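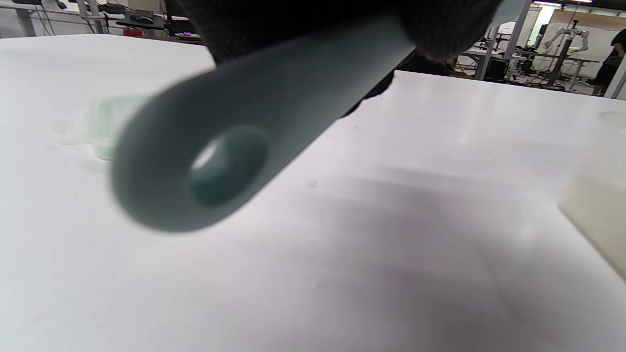 3.2 Handles and the hanging hole

Of all the small features we looked at in the kitchenware of the Farkham households, the hole at the end of the handle turned out to be the one people most wanted to talk about. We had gone in expecting to hear about lids and stacking, and we did hear a good deal about both, but again and again the talk drifted back to hooks, nails, rails and the simple pleasure of being able to hang a scoop or a ladle where the hand expects to find it.

A handle with a rounded end and a generous opening, such as the pale blue-gray one in Figure 4, gives its owner a choice. It can go on a hook, or it can lie in a drawer with everything else. In the 31 kitchens we visited in April, both habits were common, and quite often they lived side by side in the same room – the favorite pieces up on the wall, their less fortunate cousins in the drawer below.

Figure 4. A pale blue-gray handle with a rounded end and an oval hole, held in a dark knit glove over a white tabletop.

We sorted the holes by shape and by how easily they went over a standard Tudby hook, which is the kind most of our households already owned. Oval openings were forgiving. They could be dropped onto the hook a little crooked, with the eyes on the stove or on a child, and would still settle. Small round openings asked for more care, and several people admitted that they had stopped hanging those pieces altogether after a few weeks of missing the hook. Our inventory came to 1744 items in all, and the handled ones among them were by far the most likely to have been moved from one storage place to another over the years.

Color came up too, more than we had planned for. Older cooks in particular liked an opening whose inside edge looked darker than the handle around it, and said they found it sooner in a dim pantry. We did not test this, and would be glad to see someone take it up.

The Berchtold rail, with its 20 fixed pegs, raised a different question, and we turn to it in the next section.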